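2021-07-22 — brick room, sim collection, notes

Picked up from Renato's handover. Target for this block is 237 episodes on the Prernavico task set, brick room layout only. Leena has the other layouts. Controller build unchanged.

Pulled the head and wrist streams before starting, to check that both were being written.
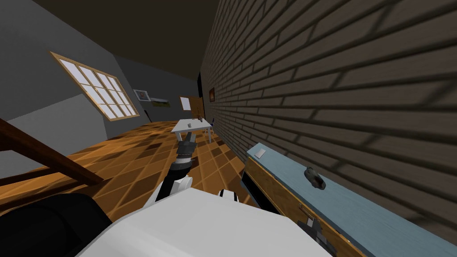
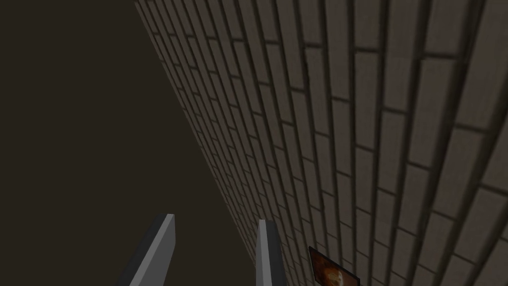 Brick room, head view first, then wrist view with open jaws.

Head stream: table and counter both in view, one arm extended toward the table. The horizon is tilted a long way over. Checked the camera pose in the log against the config and they agree, so the tilt is in the config. Vilho wants it left alone until Domenica has looked at the extrinsics. I would keep it as an augmentation case, flagged, and collect a level set as well.

Wrist stream: brick wall and dark background, fingers at the bottom edge, no task object. Frames like this carry almost nothing for the grasp policy. They do matter for the approach phase, where the model has to learn that wall texture is no cue for closing. Proposed rule: keep them if the head stream has the table in view at the same timestep, drop otherwise. Eero to add the check to the Grornus filter script.

Brick texture goes soft at close range and compresses badly at grazing angles. Encoder may latch onto the mortar lines. Try two alternate wall materials before the long run.

Session log:
First batch, 15 episodes, teleop by me. Discarded 2, both for dropped wrist timestamps.
Second batch, 16 episodes, Renato on the controls. All kept. His approach paths are shorter than mine and the gripper opens later. Label by operator from now on so the split can be balanced.

Jaw state is stored as commanded width only. Need measured width too — the two drift apart during fast closes and the labels follow the wrong one. Asked Leena whether the Lumbantobing exporter has a spare channel.

Open:
- extrinsics, Domenica
- operator field in the episode header
- rerun the timestamp check on the old Zeltside set
- disk quota before the September run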